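Search this site Search Go

Bamanis Opens Its Break Room Clear-Out Program to Small Offices

2018-03-18 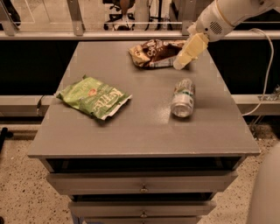 I started Bamanis after years of working in offices where the snack corner was the messiest spot in the building, and I'm thrilled to say our clear-out program is now open to any small office in the Tonduma district! We come by at the end of the day, sort what people left behind, wipe things down and put the room back in order. Most of what we pick up is pretty ordinary stuff: a crumpled green snack bag, a dark brown one beside it, an aluminum can lying on its side on top of the gray drawer cabinet. It takes so little to make a whole room feel tired (and I say that as a person who used to leave cans on every flat surface I could find).

We ran the trial at the Abella building and I loved every minute of it. Over the trial we collected 2,904 items, and 297 of those were drink cans, which went into their own bin for recycling. My favorite part was hearing that folks had started eating lunch in the break room again!

Signing up is easy. Offices with up to 300 people can pick one visit a week or as many as 4, and you can change your mind any time. Bags and bins are included, and so is a drawer tidy if you'd like one. We won't open drawers unless you ask us to, promise.

New visits start in June. Write to the Bamanis front desk to save a spot, and tell us which room needs us most.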